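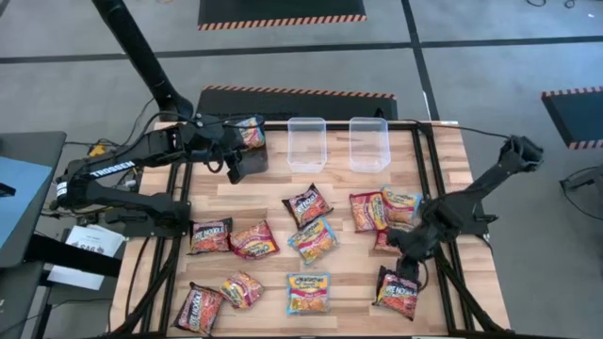 1/ Since March I eat lunch at home every day, and I want to write down what I learned about cheap lunches. I'm not a cook.

2/ First thing: I was spending too much at the cafe on Jarman Street. I wrote every lunch in a notebook for one month and the total was 86 dollars, only for sandwiches.

3/ Now I cook a pot of lentils on Sunday evening. It gives me four lunches – five if I add rice.

4/ Palesa Nel told me to freeze the ginger whole and grate it frozen. I did not believe her, but it works very well.

5/ Instant noodles are for the days with many meetings. I use half of the seasoning, then one egg and any green vegetable that is getting old.

6/ Question for people who bake: my flatbread is always hard the next day. Do you wrap it warm or wait until it is cold?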